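Robot manipulation class project, week five. Posting progress here so my team stops asking me in three different chats.

1/ The assignment: two arms, one table, put a flat square part into an upright slotted holder. We do it all in simulation first. If the policy works well enough in sim, we get time on the real arms in February.

2/ We named our project Stirer. It was going to be a stirring task, but liquids were slow to simulate and we dropped them in the first week. The repo already had the name, so it stayed.

3/ The part and the holder share a tray on the table. The part has to be picked up, turned on its edge and pushed down into the slot. The slot is narrow. Most of our trouble comes from the turn.

4/ Training data so far: 1,000 scripted demos. The script knows where everything is, so it's a bit of a cheat, but the class rules allow it for the first round. Next round has to include demos driven by a person.

5/ First policy trained on those demos got 8 successful insertions out of 50. The failures were nearly all the same kind. The gripper came down a little too far forward, tipped the part, and then carried on with the rest of the motion holding nothing.
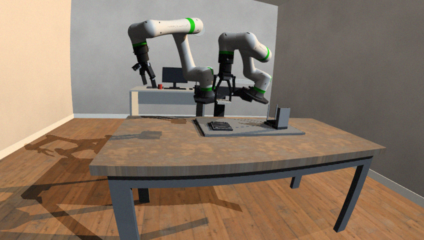 6/ So we started moving things around at reset. The tray shifts a little, the part turns a few degrees, and the light changes direction. We had been training with the light in one place the whole time, and the policy was leaning on the shadows more than we thought.

7/ With that change and the same number of demos, we're at 42 percent. Not great, but the failures are spread out now, and a lot of them are near misses at the slot.

8/ Someone asked why two arms when one could do the job. The assignment requires both. Our plan is for one arm to pick and the other to steady the holder. At the moment the second arm mostly stays out of the way. We lose points for that.

9/ Table height matters. We had it wrong by a couple of centimeters for most of a week and blamed the controller. If your arm keeps stopping just above the part, check your table before you rewrite anything.

10/ Compute: we share one machine with team Mutine. They get it until noon and we get it after. A full training run takes roughly six hours, so we start one after lunch and look at it in the evening.

11/ Next up is bumping the set to 3,000 demos and adding a second try when the grasp misses. I'm writing the retry part tonight. The code for checking whether the gripper is holding anything is already in and seems fine.

12/ To the person who asked about the reset script: yes, I'll share it once it's cleaned up. Right now half the settings are typed in by hand.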